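Horel rack-loading set, data card

Last edited 10 September 2026 by Judit Kocsis. Read the Results section before you cite anything from the Sevurari report, including the parts I wrote.

What is in it

Teleoperated episodes from a two-arm cell at Coppens. The main task is rack loading: take a flat retail pack and place it on a tiered wooden rack so that it stays put when the gripper lets go. Razor blister packs make up most of the rack episodes. The rest of the set is clutter pickup and cloth moving, recorded in the same cell with the same arms. Objects from one task are often left on the table during another. They were left there on purpose for the later sessions and by habit in the earlier ones, and the metadata does not tell you which.

Each episode has joint positions for both arms, gripper opening, the fixed camera stream and a text label. Labels were typed by the operator after each take. They are short and they are not always right. "Place pack on rack" covers placing a new pack, straightening one that leaned over, and moving one from a tier to another. We talked about splitting that label and never did it.

What Sevurari is

Sevurari is the filtering method this set was collected to test. It scores each demonstration by how well a small model predicts the next stretch of motion, then drops the low scorers before policy training. The idea is that hesitant or messy demonstrations are hard to predict and bad to learn from. The policy on top is Pusine, our usual imitation learner, unchanged between conditions.

I was doubtful going in. Hard to predict and bad to learn from are different properties. An operator who recovers from a slipping pack produces motion the scorer has hardly seen, and recovery is the part of rack loading we are shortest on.

Results

Rack loading, 40 trials per seed, 3 seeds. Pusine trained on everything reached 50 percent. Pusine trained on the Sevurari-filtered set reached 67 percent. That is the number on the slides and it is a correct count as far as I can tell. Bram Van Damme went back through the evaluation video and agreed with the scoring except for a handful of trials where a pack was on the rack but leaning, which he would have failed and I passed. Changing those hurts both conditions.

My objections are to what the number is taken to mean.

First, the control was missing. In the original runs nobody trained on a random subset of the same size. When we added it, random dropping landed between the two conditions, nearer to the filtered one than I would like. Some of the gain comes from training on less data for the same number of steps, which says something about our training schedule and nothing about the filter.

Second, the left arm. Rack loading in this cell is mostly right-arm work. The left arm is parked in many episodes and drifts in others, depending on who was operating. The scorer sees both arms, so a perfectly still left arm makes an episode look more predictable. We checked which episodes were kept, and the kept set leans heavily toward parked-left-arm takes. A rule that says "prefer episodes where the idle arm does not move" would be cheaper and might do as well. We have not run it properly. It is on the list for December.

Third, the rack never moved. Its position on the table was fixed with tape marks for every training episode and every evaluation. We tried a shifted rack informally and both policies did badly, and I could not tell them apart. Please don't quote that as a result. It was an afternoon of poking at it.

What I would still use it for

Training and debugging on contact between thin packs and slats, which is awkward and not well covered elsewhere in our own data. Studying idle-arm bias, for which the set is better suited than it was ever meant to be. Checking filters against a random-subset control, using the split files in the controls folder.

I would not use it to claim anything about two-arm coordination. The arms share a table and very little else.

Known problems

Gripper opening is logged as commanded, not measured. When the fingers are closed on a thin card the two differ, and the log will say the gripper is more closed than it is.

Some early episodes start before the arms have reached the home pose. Trim them or use the start_index field.

Success flags exist only for evaluation runs. Demonstrations were kept or thrown away by the operator on the spot, and the thrown-away ones are gone. I think this matters more than any filter we apply afterward, and it can't be fixed now.

Clear plastic throws reflections under the cell lights. A grasp detector we tried kept finding edges that weren't there. Turn down your confidence in anything depth-related near the blisters.

Changes since the last card

Added the random-subset splits. Removed the phrase "quality-aware" from the description of Sevurari, as we have no independent measure of quality. Bram would like it back. He is welcome to produce the measure.

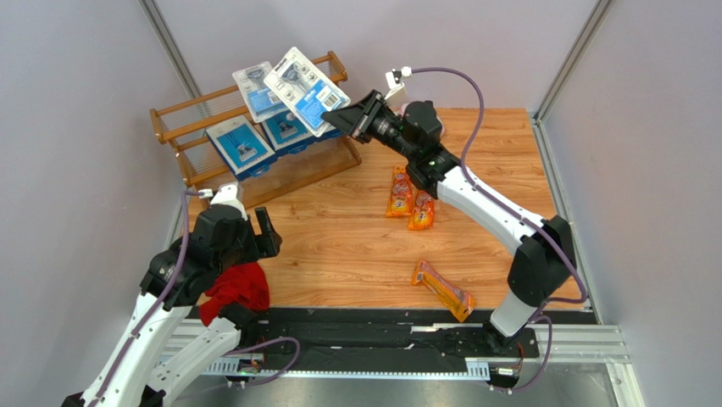

TASK: RACK LOADING

Right gripper holding a pack by its lower corner above the rack, left gripper open and empty. The corner grip is worth watching for. It leaves the rest of the card unsupported, and the joint log carries no trace of how the pack sits between the fingers. The red cloth and the orange snack packages belong to the other two tasks. If you crop the camera stream to the rack you lose them along with most of the left arm, and I would be curious what the scorer does then. Send results, good or bad, to Judit or Bram.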